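Site Visit Report: Open Day at the Skeltumero Handling Lab, Plornovbridge
Intro to Automation, Section 2
October 26, 2022

1. Why we went

Our course requires one site visit per term, and the choices were a bottling plant or the Skeltumero open day. The bottling plant wanted closed-toe shoes and a signed waiver. Skeltumero wanted an email address. We had read the Benedetti chapter on grasping the night before, or at least two of us had.
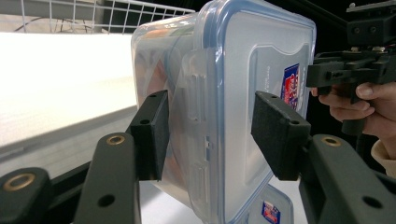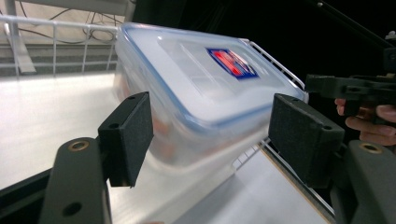
Clear container, hand-held gripper, white wire rack.

2. What we saw

The main demonstration was about food containers and shelves. A person works a pair of hand-held grippers, the motion gets recorded, and the recordings are later used to train a robot arm. Our guide said the lab aims for 3000 recordings per task before it trains anything. We had pictured something more like a car factory. It was closer to watching someone put away leftovers, very carefully, for a living.

Clear plastic is apparently a miserable thing to ask a camera to look at, because the background shows straight through it. Our group had assumed the hard part would be the squeezing. The guide was polite about this.

3. Trying it ourselves

Visitors got a turn on a practice setup called Grullent. Our best run took 54 seconds for one container, from the table to the shelf. Our worst run has been left out of the results table by a vote of three to one. The main problems were:

Closing the fingers too early.
Coming in at an angle and pushing the container away.
Talking while doing it.

With the grippers you lose nearly all feeling in what you hold, so you end up staring at the pads the whole time. Wrists get tired fast – we lasted about 210 seconds each before asking for a break.

4. Problems with this report

We did not write down the gripper's opening width and had to leave that box blank on the worksheet. The lab's handout from July covers an older version, so we did not use its numbers. We also forgot to ask how a bad recording gets thrown out, and by whom. An email has been sent.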